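How to work out what a second home will cost you each month

Falling for a little place by the sea is the fun part! Before you ring the agent, though, sit down with a pen and add up the bills you'll pay even when you're miles away.

Start with the yearly ones: local property tax, buildings insurance, water, service charges. Put them in one column and divide the total by 12. My flat in Lesbridge came to 2,232 a year, so 186 a month.

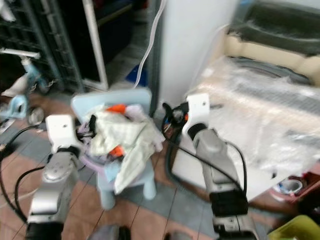 Words by Modupe Idahosa
Buying guides

Next, add a repairs pot. I put away 600 a year - another 50 a month - and I love knowing it's there when the boiler sulks.

Last of all, price your travel. Look up fares for the months you'd really go, August as well as December, and use the dearer one. If the final figure still makes you smile, start booking viewings!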